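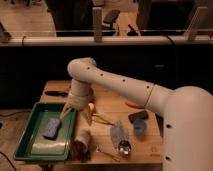
Skonda Tray Control

Skonda is the control and planning part of the Malar tabletop setup. It takes a list of detected objects, chooses one, plans a path to it and closes the gripper. The perception part lives in a separate repository, Eltero, and the two talk over a local socket. You can run Skonda without Eltero if you write the object list by hand, see "Running without perception" below.

Status: working, used every day by us, but the interface can still change. The last tagged version is from Feb 4, 2025.

What is in this repository

planner/ the path planner and the collision check
control/ the control loop and the gripper commands
bridge/ reads the messages from Eltero
replay/ tool for playing a recorded run again on the screen
config/ all the settings, in YAML
episodes/ a small set of 50 recorded episodes, for testing the replay tool

Requirements

Python 3.10 or newer. Linux only for the control loop. The planner and the replay tool also run on a Mac, but we do not test this often. You need a 6 joint arm with a position interface, and a parallel gripper with two fingers. Other grippers need their own file in control/grippers.

Installation

Clone the repository, make a virtual environment, and run

pip install -e .

Then copy config/default.yaml to config/local.yaml and change the arm address. Please do not edit default.yaml, it is overwritten by updates.

Starting

skonda check
skonda home
skonda run --config config/local.yaml

The command "check" only reads the joint positions and moves nothing. If it prints joint limits that look wrong, stop there and read the section about calibration. The command "home" moves the arm slowly to the start pose. Keep one hand at the stop button the first time.

How the planner sees the table

The table is one flat plane. A tray is a second plane with four walls, and the walls have a height. Everything else that Eltero reports becomes a box. The box is larger than the object by the margin in config (margin_mm). For small objects that stand close together the boxes will overlap, this is normal and the planner merges them.

Soft things are a problem. A cloth or something fluffy does not keep its shape, and the box from the last detection can be too small after a touch. Set soft: true for these classes and the planner will use a double margin. Cables are not modeled at all. The arm may pass over them but it should not pick close to them. For this we have keep_out zones, which you draw by hand in the config file.

Picking inside a tray

For an object in a tray the approach is always vertical for the last part. The planner first looks at the direction of the long side of the object and turns the fingers so that they close over the short side. If the object lies diagonally and near a wall, there can be a conflict between the finger opening and the wall. In this case the planner tries again with a smaller opening, and if it still does not fit it returns NO_GRASP. It does not push the object to a better place. We want to add this later.

Settings you will probably change

loop_hz: 50
max_iterations: 400
margin_mm: depends on your camera calibration, start large
finger_open: opening before the approach
retry: true or false

If the planner reaches max_iterations it returns NO_PATH and the arm stays where it is.

Running without perception

Write the objects in a file like config/objects_manual.yaml and start with the option --objects. Positions are in the base frame of the arm, in meters. Be careful with the sign of y, we lost an afternoon with this.

Calibration

The calibration between camera and arm is done by Eltero and saved as one file. Skonda only reads it. When you move the camera, also a little, you must do it again. An old file gives no error message, only bad grasps.

Known issues

Shiny metal objects often get a wrong height. Raise the margin for them.
Translucent cups are sometimes missing from the object list, so the planner does not know they are there. Add a keep_out zone.
The replay tool draws the gripper fingers too short.
After a stop by the button you need to run "home" again, "run" alone will refuse.
The log folder is never cleaned. Ours became very big in November.

Older code

The previous planner, Gentile, is kept in the branch gentile-old. It reads the same config files except for keep_out, which it ignores. We do not fix bugs there.

Contributing

Open an issue before a large change. For a bug in planning please attach the log and the object list of the run, without the list we cannot repeat the problem.

License

MIT for the code. The recorded episodes are under CC BY 4.0.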